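Home | Visits | Workshops | Map | About

An afternoon with the grippers at Tadar

I've wanted to get into the Tadar workshop in Jaltby for ages, and in April they finally opened the doors! We started at 2 in the afternoon and I was the last one out. There are big arms in the back hall, but I spent nearly all my time at one table, where they look after the hand-held grippers.

The upkeep is lovely, fussy work. Before a session every screw on the finger housings gets a check with a small driver (never a power tool, they were firm on that), then the pads get wiped and the square markers are looked over for scratches. A scuffed marker means the tracking drifts, and then you can throw the whole run away. Unit 1057 was in pieces when I arrived, with its pads being swapped after 3000 grasps.
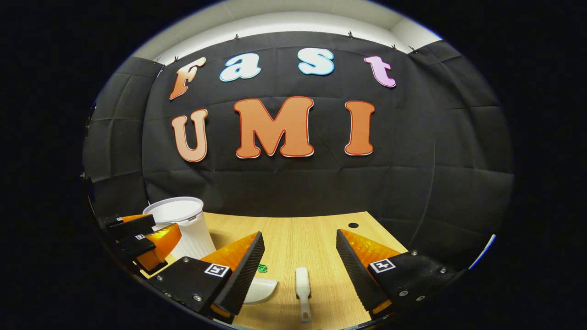 Fingers open over the table, with the Fast UMI letters up on the black cloth.

The orange fin inserts were my favorite part. They let me press one with my thumb and it curls around you, so strange and so nice! A new insert goes in dry, no glue, and then the finger is opened and closed by hand to feel for rubbing. I tried it and put mine in backward, twice.

Bring a sweater, the hall is chilly. The bus back leaves from the far side of the parking lot.

Comments (2)

flirklow: Do they sell the spare pads? Mine go shiny at the edges.

okafor_bench: Went in the morning group and missed the pad swap, so thanks for writing it up. Great cookies too.

We use cookies to remember your settings. Accept | Manage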